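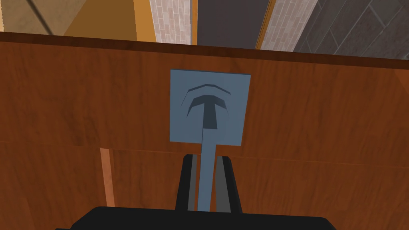 Folasade Ekpo opened by asking whether we were ready to choose between the two grippers at all, when every run so far had been done in simulation and the Skestbridge bench had yet to see either of them. There was a good deal of sympathy for this, and we stayed on it longer than the agenda allowed.

Gripper comparison, meeting of 25 January 2022
Present: Ekaette Ogundipe (chair), Octavian Lazăr, Damilola Wike, Folasade Ekpo
Apologies: Modupe Ezeani

1. Minutes of the November meeting were agreed, with thanks to Damilola for typing them up.

2. Cabinet handle task. Octavian took us through the simulated runs with the black two-finger gripper on the narrow upright bar handle. He has done 500 with the Gu controller and 72 with the Deltalero one - the second set is still going. He would like the gap between pads and bar looked at before anyone compares scores, and Ekaette agreed warmly.

3. Wrist camera. Damilola prefers the low view looking up past the fingers. Folasade finds the dark fingers hard to pick out and would like to try a second angle as well. Both to be kept for now.

4. Bench time. Prolville can lend us an arm for up to 100 hours. Accepted gladly.

Actions
Octavian - finish the Deltalero runs
Damilola - second camera angle
Ekaette - write to Prolville about delivery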